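El Área de Compras de Biltedel publica en este hilo los criterios del plan de equipamiento 2026 para las celdas de manipulación de alimentos envasados. Fecha de publicación: 8/8/26.

1/ El plan contempla 2 celdas de doble brazo. La partida de consumibles y utillaje asciende a 3.930 euros por celda y queda separada de la compra de los brazos. 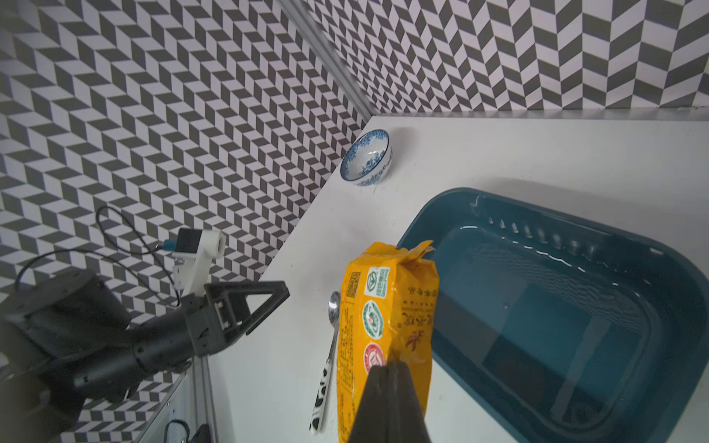 Pinza con bolsa amarilla junto a la cubeta.

2/ La cubeta, los cubiertos y los envases se presupuestan como material fungible. No se admitirán en la partida de inversión.

3/ Se han solicitado ofertas a Rismont y a Lazaridis. Ambas deberán desglosar brazos, pinzas, cámaras de muñeca, perfilería de aluminio y cableado. Las ofertas a precio global serán devueltas.
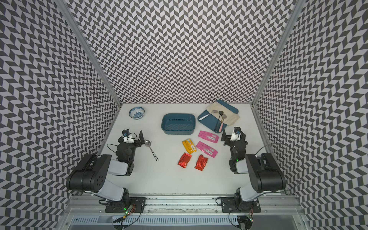 4/ Plazo de entrega máximo: 9 semanas desde la firma del pedido. El transporte y el montaje sobre raíl corren por cuenta del proveedor.

5/ Los dedos de pinza de repuesto se adquirirán a Ladex, a 443 euros el juego. Se prevé un juego adicional por brazo. Las bolsas de aluminio arrugadas y los sobres planos exigen un agarre distinto, y el pliego pide ensayo con ambos formatos. 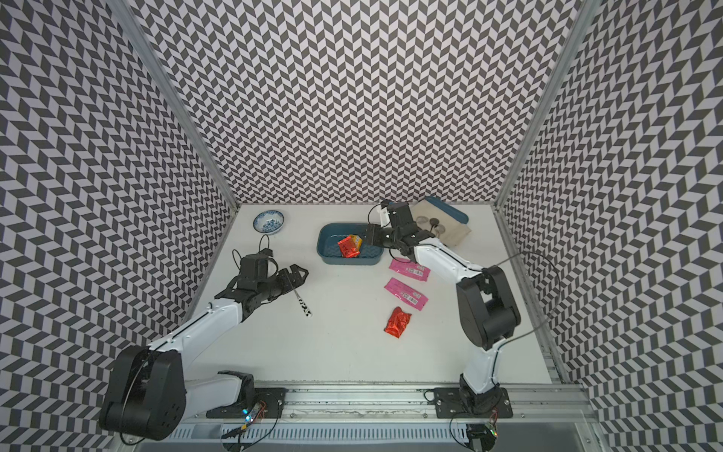 6/ Mantenimiento: se valorará la disponibilidad de recambios de motor y de placas de control en almacén nacional. La formación del personal se cotizará aparte.
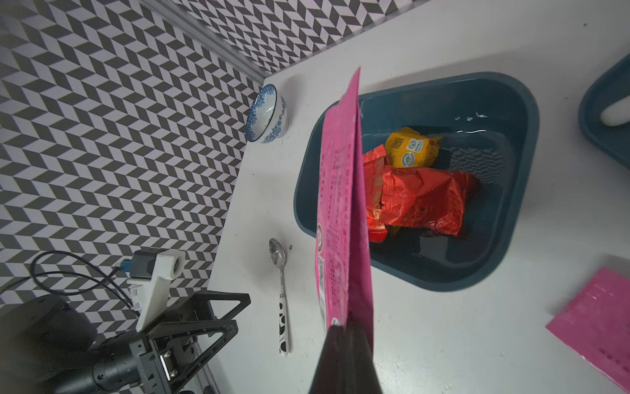
Bolsa rosa sujeta por la pinza; en la cubeta, otros tres envases.

7/ Las consultas técnicas se dirigirán a Stelios Gavalas, responsable de equipamiento, antes de que finalice agosto. Las respuestas se publicarán en este mismo perfil.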